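Orurside food hall extends loose vegetable range

The Orurside Food Hall has completed the refitting of its fresh produce section, which reopened to customers on 29 December 2024. The work was carried out over four evenings so that the remainder of the hall could stay open during normal trading hours.

The section is now arranged around long wooden display tables, divided into shallow bins by low partitions. Vegetables are laid directly in the bins and sold loose, and customers are asked to bring their own bags or to take one of the shop baskets. The tables replace the refrigerated wall units installed when the hall first opened, which had reached the end of their service life.
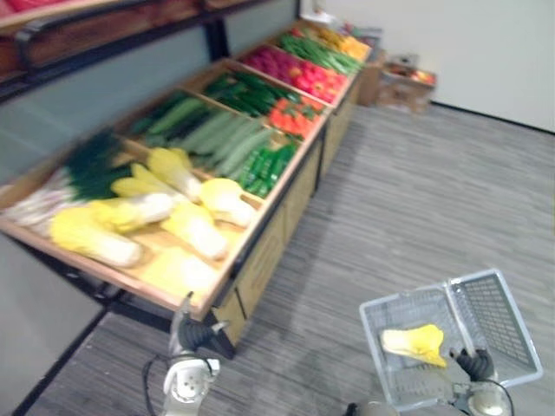 Napa cabbage, cucumbers and peppers are among the lines now sold in this way. Prices are displayed per kilogram, with the exception of cabbages, which are priced individually. Scales have been placed beside the tills and at the Nwosu Street entrance.

The refit follows a customer survey held in September, to which 3861 people replied. Of these, 74 per cent said that they would buy more vegetables loose if the choice were wider. Smaller households in particular reported that pre-packed quantities were too large for their needs.

"The replies were very clear, and we have tried to act on them promptly," said Aisling Ní Bhriain, manager of the food hall. "Customers wish to choose for themselves and to buy the amount they will use."

Enda Scanlon, who is responsible for fresh produce purchasing, stated that deliveries would be received six mornings a week from growers in the Clunudum district - an increase from the present four. The range will be reviewed each season, and leaf vegetables will be restocked at midday as well as before opening.

Similar tables are to be introduced at the Drernov branch in the spring. That branch will close its produce section for two days while the work is carried out. Notices giving the exact dates will be displayed at both entrances.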